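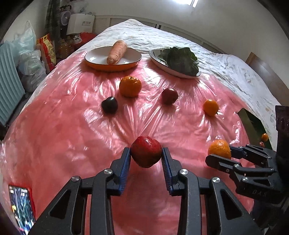 How much should I drink during a long bike ride? I go with one small bottle an hour, and I start sipping early.

Setting up your bottles
1. Fill two bottles the night before. I mix my drink powder in one and leave the other plain.
2. Put the plain one in the rear cage.
3. Set a 20-minute beep on your bike computer and take a couple of sips each time.

Note: on the Boyer climb I drink at the bottom, while I can still breathe!

Caution: don't try a new powder on race day.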